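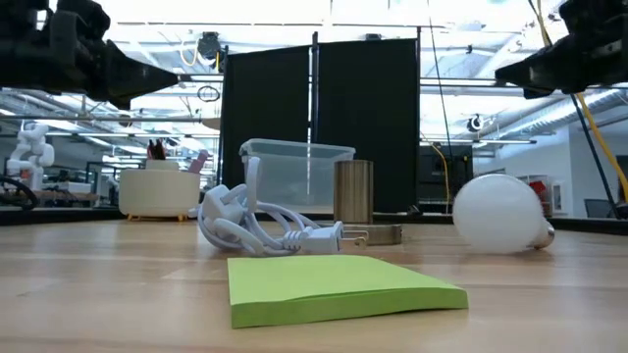 Lekow cell: frequently asked questions

Notes for anyone who has been handed the two-arm table at Brernurthorpe and told it more or less runs itself. Last revised 4 January 2019. The Fadimholm cell has its own page and its own problems.

Who do I talk to before I touch anything?

Halldóra Thoroddsen for the arms and the grippers, Ayman Shehata for cameras, cabling and the computer. If you can't tell whose problem it is, ask Ayman, who will tell you it's Halldóra's.

What is the start-up order?

Controller cabinet first, then the left arm, then the right, then the cameras, then the software. Wait for each arm to finish its self-check before you power the next one. People who start everything together get a communication fault on the right arm and spend the morning swapping cables that were fine.

Do I have to clear the table before homing?

Yes, every time. The homing move lifts both grippers before it does anything else, so it will probably miss whatever you left out. Clear the table anyway. The organizer full of pens is tall enough to lose an argument with a wrist.

Where should the arms be when I lay out objects?

Parked high, one at each side, grippers empty, with the pause on. If a gripper is still holding something from the last run, take that out first and then park. Do not reach under an arm that is merely "not doing anything."

Why do we need the black fabric behind the table?

The overhead lights and the white ceiling confuse the exposure on the fixed camera, and pale objects suffer most. The panels give it something dull to look at. There is a gap between them. We have been meaning to close it since October, and the calibration has passed with the gap there, so anyone who closes it also gets to redo the calibration.

How do I check the fingers?

Open the gripper, stop the arm, cut the power to that side and look at both fingers from the front. They should be level with each other at the tips. Try the finger screws with the short hex key in the top drawer: snug, then stop. Châu, our previous gripper supplier, used softer screws, and a few of those are still in the drawer in an unmarked bag. Please don't be the person who mixes them in.

How often?

Every 6 working days, and after any collision, including the ones you would describe as a light touch.

The gripper closes on a round object and the object leaves. Is that a fault?

Usually it's the approach. Bring the fingers down on opposite sides with a gap on each, check the wrist view, and close at the slow setting. If the gap is a lot wider on one side, one finger will arrive first and push. Nudge the wrist over and try again. If it happens with boxes and sticky notes too, then it may be a fault, and you should look at the finger screws.

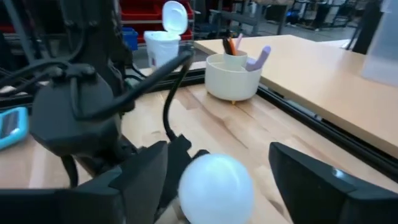

Lekow Cell Notes, Issue 6, page 2

How much slack should the wrist cables have?

Enough that the wrist can turn the full 270 degrees without any loop going tight, and little enough that nothing swings down between the fingers. Set it with the power off, moving the arm through its range by hand. Then do it again with the power on at low speed, because the hand test always goes well.

Can I tie the loops down so they look tidier?

No. They were tidy once. The connector on the motor housing took all the strain and had to be replaced, and the replacement took 2 weeks to reach Brernurthorpe. The loops stay loose.

What about the cables hanging from above?

Leave them where they are unless Ayman is in the room. After any work overhead, run each arm slowly to its highest position and watch the clearance with your hand on the stop.

The wrist camera picture is soft. What do I clean it with?

Lens cloth, nothing wet. Before you start rubbing, check what you're looking at. The fingers sit very close to the camera and will always look blurred at the edges, so judge the focus on the tabletop: if you can make out the wood grain, the lens is clean enough. Do not turn the focus ring. It has a dab of paint on it for a reason, and the reason was an earlier version of this question.

Can I wipe the table with the spray from the kitchen?

A damp cloth, please. The spray left a shine that the fixed camera took to be an object for 2 days.

Does moving the table mean recalibrating?

Moving it, leaning on it hard, or pushing the neighboring table up against it: yes to all three. Run the quick check first. It takes roughly as long as making coffee and will tell you whether you need the long one. Write the result in the log even if it passed.

The right arm stopped and there is no message.

Look at the stop button. Then look at the other stop button. If both are out, save the log before you restart anything, and send it to Halldóra with a note of what the arm was doing. "It was working" has been received before and did not narrow things down.

Can I borrow a spare finger for the Fadimholm cell?

They don't fit. Fadimholm has asked.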